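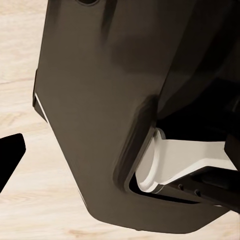
News | Projects | Downloads | Contact

Larnengate group releases remote-control kitchen demonstrations

A set of simulated kitchen tasks driven by remote control has been released by Drusier, the manipulation group at Larnengate. An operator steers the arm with a hand controller, and joint positions and gripper state are stored at every step.
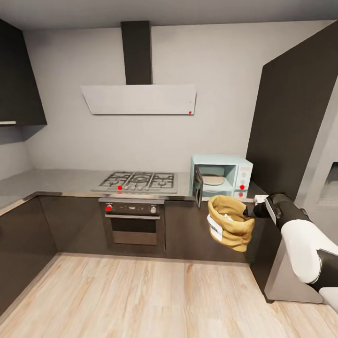

LARNENGATE, Wednesday, December 2, 2020 – The release covers five tasks in two kitchen layouts. Each task was shown by nine operators, none of whom had used the Atent control software before July. Runs in which the object was dropped are kept and labelled as failures.

Carrying a bag took operators longest to learn. The group puts this down to the lack of force feedback in the controller, which leaves the operator to judge the grip by eye. A later version of the software, named Nieto, will add a vibration signal on contact.

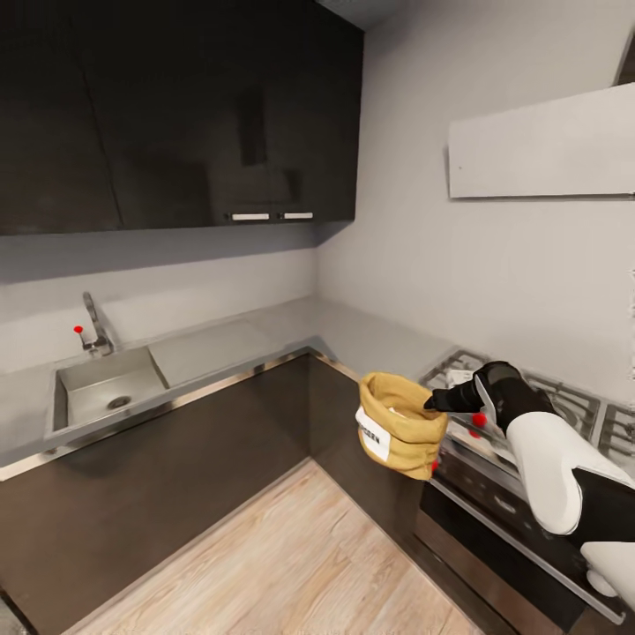
Bag held in the gripper, simulated kitchen with sink and gas cooktop.

The files can be requested from the group. Replay scripts are included.

Contact the news desk | © 2020 Larnengate | Back to top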